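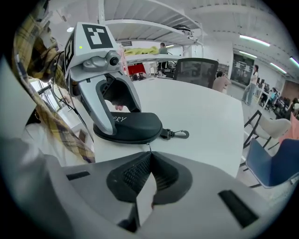
워니드브리지 경찰서는 올해 1월부터 차량 내 물품 절도 사건의 피해 신고 양식을 개정하여 시행하고 있다. 개정의 핵심은 피해 물품의 외형을 신고인이 직접 서술하는 항목을 신설한 데 있다. 종전 양식에서는 품명과 추정 가액만 기재하도록 되어 있어, 회수한 물품을 피해자에게 돌려주는 과정에서 상당한 시간이 소요되었다. 지퍼가 달린 검은색 케이스라면 겉면에 인쇄된 흰색 글자나 끈에 달린 금속 고리까지 적도록 하는 것이 새 양식의 취지이다. 재산범죄수사과를 이끄는 하프 프라이스 과장과 증거물보관실의 청착룬 실장을 만나 시행 이후의 경과를 들었다.

프라이스 과장은 개정의 배경으로 지난해의 신고 현황을 들었다. 관할 구역에서 한 해 동안 접수된 차량 내 절도 신고는 1437건이며, 이 가운데 롤턴 지구에서 발생한 것이 310건이었다. 그는 "롤턴은 환승 주차장과 야간 상업시설이 인접해 있어 장시간 주차된 차량이 많다"며 "창문을 파손한 사례보다 문이 잠기지 않은 차량에서 물품을 가져간 사례가 더 많았다는 점을 주민들께서 유념해 주시기 바란다"고 말했다.

수사 과정에서 가장 큰 어려움이 무엇이었느냐는 질문에 프라이스 과장은 피의자 검거보다 검거 이후의 절차를 꼽았다. 지난해 가을 브리어논빌의 한 임대 창고를 압수수색하여 다량의 물품을 확보하였으나, 신고 기록과 대조할 단서가 부족하였다는 것이다. "신고서에 '가방 1점'이라고만 적혀 있으면 담당 수사관으로서는 피해자에게 일일이 연락하여 다시 여쭐 수밖에 없습니다. 기억이 흐려진 분도 계셨고, 연락처가 바뀐 분도 계셨습니다."

당시 창고에서 압수한 물품은 192점이었다. 청 실장에 따르면 그중 163점이 소유자에게 반환되었으며, 나머지는 보관실에서 관리하고 있다. 그는 "일련번호가 등록된 전자기기는 비교적 신속하게 처리되었으나, 공구 가방이나 의류, 악기 부속품은 몇 달씩 걸렸다"고 설명했다. 재판에 증거로 제출된 물품의 경우 법원의 결정이 있기 전에는 반환할 수 없다는 점도 덧붙였다.

보관실은 올해부터 노이판이라는 물품 대조 프로그램을 사용하고 있다. 신고서의 서술 항목을 입력하면 보관 중인 물품의 기록에서 유사한 표현을 찾아 담당자에게 제시하는 방식이다. 청 실장은 프로그램의 결과만으로 소유자를 확정하지는 않는다고 강조했다. "최종 확인은 반드시 담당 직원이 합니다. 구매 영수증이나 사용 중에 촬영한 사진, 내용물에 대한 진술을 함께 검토하고, 두 사람 이상이 같은 물품의 소유를 주장하는 경우에는 반환을 보류합니다."

서술 항목이 신고인에게 부담이 되지 않느냐는 지적에 대하여 프라이스 과장은 시행 초기에 유사한 의견이 있었다고 인정했다. 이에 따라 지난봄 양식을 한 차례 조정하여, 최초 신고 시에는 품명만 기재하고 외형에 관한 사항은 14일 이내에 보완할 수 있도록 하였다. 그는 "피해 직후의 당황한 상태에서 모든 것을 기억해 내시라고 요구할 수는 없다"며 "다만 긁힌 자국이나 수선한 흔적처럼 본인만 아는 특징은 늦게라도 알려 주시면 큰 도움이 된다"고 말했다.

창고 사건의 피의자 두 명에 대한 재판은 현재 진행 중이며, 두 사람 모두 혐의를 부인하고 있다. 프라이스 과장은 재판에 영향을 미칠 수 있다는 이유로 해당 사건의 구체적인 내용에 대한 답변을 사양하였다. 추가 피의자가 있는지에 대해서도 "수사 사항으로 확인해 드릴 수 없다"고 답했다.

지난해 워니드브리지 관내에서 차량 내 물품을 도난당하고 아직 돌려받지 못한 주민은 접수번호와 신분증을 지참하여 경찰서 본관 1층 민원실을 방문하면 보관 물품과의 대조를 신청할 수 있다. 대리인이 신청하는 경우에는 위임장을 함께 제출하여야 한다.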